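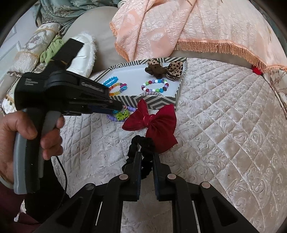
4. Getting the Vamix ready for a live set

By now your Vamix has power and the fader lights have done their little dance, so let's get some music through it. I'm going to walk you through the way I set mine up for a four-piece band (two vocals, keys, bass, and an acoustic guitar that always feeds back). If you only play solo, skip steps 5 and 6 and go have a coffee!

Before you plug anything in

Turn the main fader all the way down. Turn the phones knob down too. I've had a full-volume pop straight into my ears on a festival stage in January, and I don't want that for you.

CAUTION: Never switch phantom power on or off while the main speakers are up. It sends a thump through the whole rig and can damage the speakers.

1. Plug your vocal mics into channels 1 and 2. These have the quietest preamps on the board, so give them to your singers and not to the bass player, however nicely he asks.

2. Run keys into 3 and 4 as a stereo pair. Hold both Select buttons until they blink together, then let go. They're linked now, and moving one fader moves the other.

3. Bass and guitar go into 5 and 6. Press the Hi-Z button if you're going straight in from a pickup, and leave it off if you're using a DI box.

4. Have your lead singer sing the loudest chorus of the night. Not "check, check" – the real chorus! Bring the gain up until the meter sits in the green and just kisses yellow. Then do the same for everyone else.

5. Press Aux 1 and build the singer's monitor mix. Start with the vocal alone, then add keys, then a bit of guitar. Stop when they smile.

6. Do it again on Aux 2 for the rest of the band.

Note: Aux sends are set pre-fader when the board leaves the factory. Leave them that way for stage monitors. If you use an aux for reverb, switch that one to post-fader under Menu > Sends, or you'll pull a vocal down and still hear its ghost floating around the room.

7. Bring the main fader up slowly and walk out to the back of the room while the band plays. It always sounds different back there.

Saving your show

Hold Store for two seconds, pick an empty slot, and give it a name. I use the venue name, and Oskari Niskanen, who mixed our last tour, used the set opener. Either works fine. Firmware 505 and later also keeps your aux mixes in the same slot. On anything older, save those separately under Menu > Sends > Keep.

CAUTION: Storing over a used slot wipes the old show right away. There's no undo.

If something's off

No sound at all: check the mute group light first. I've lost a good chunk of a sound check to that one.

Error 288 on the screen: the channel link didn't take. Unlink the pair, count to three, and link again.

Hum on keys: try the ground lift on the DI. Please don't cut the ground pin off a power cable, ever.

Section 5 covers recording your set to a USB stick.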